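Unit 4: Automation on the packing floor
Notes for the August intake. Lecturer: Jozefína Štěpánek

Read the Zaritz case before the tutorial. Zaritz packs travel kits and employed 107 people on the floor when the first cells went in. Headcount stayed the same for the first year. The jobs did not.

Key points:
Packers became cell minders, with two cells each.
Piece rates ended and hourly pay came in.
Training was 500 minutes per person, most of it on stoppages. 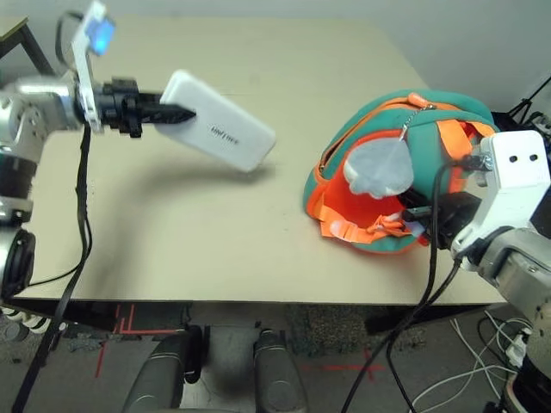
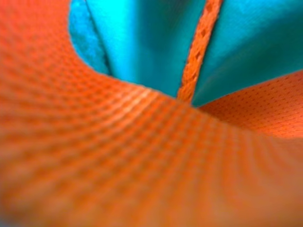

Minders told the union their day had become a string of small interruptions. Hard goods in cartons gave little trouble. Soft goods did, and a bag like the teal and orange one, with its straps and folded mesh, has no fixed shape for a program to rely on. Minders learned which bags needed opening wider beforehand, but that skill appeared nowhere in the new job description or the pay grade.

For the tutorial, bring one task from your own workplace that depends on this kind of unrecorded knowledge. Write 800 words on who should be paid for it.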